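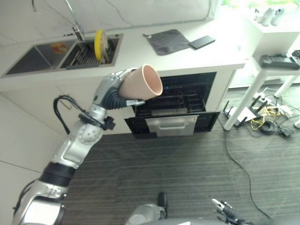

Minutes of the May product meeting, Cinby range (dog and cat supplements)

Present: Séverine Charpentier (chair), Formulation, Labels, Customer Letters, Warehouse. Sales joined at 10.20 with a pastry.

Apologies: Finance, who sent a spreadsheet instead.

1. Minutes of the last meeting
Agreed, after the word "delicious" was removed from item 4. No one present had tasted the product and the one person who had was not willing to be minuted.

2. Salmon oil, new flavour
Formulation brought two versions of the salmon oil for cats. Version one smells of fish. Version two smells of fish and, faintly, of rosemary. Labels asked whether cats like rosemary. Formulation said the rosemary is there to keep the oil from going off and the cats had not been consulted. Séverine asked that they be consulted.
Action: Formulation to send samples of both versions to the home testers and report back.

3. Joint chews (Mallet)
Sales reported 1,734 tubs of Mallet sold since the last meeting, against 782 for the same stretch last year. Sales would like it recorded that this was down to the new leaflet. Warehouse would like it recorded that the old leaflet was still going out in the boxes until last week. Both are recorded.
There was a longer discussion about the size of the chew. Owners of small dogs are cutting them in half, which the dosing table doesn't allow for. Formulation is against a smaller chew on grounds of cost and would prefer a score line down the middle. Labels pointed out that a score line means a new dosing table, and a new dosing table means a new label. Séverine said that was what Labels was for.
Action: Formulation to price the score line. Labels to draft the table, under protest.

4. Calming drops (Rurkel)
Customer Letters read out two complaints about the dropper, which gives either nothing or most of the bottle. The supplier, Dikitz, has offered a different dropper at the same price but in brown only. Sales feels brown is not a calming colour. After twenty minutes on this the meeting voted for brown.
The wording "helps your pet feel like itself again" is to come off the website. Labels could not say what it meant and neither could its author, who was in the room.
Action: Warehouse to order the brown droppers and use up none of the old ones.

5. Any other business
Warehouse asked again for a shelf that isn't next to the radiator, as the fish oil is kept there. Carried over from March.
Sales proposed a product for rabbits. Not seconded.

Meeting closed at 12.05. Next meeting to be fixed once Finance has explained the spreadsheet.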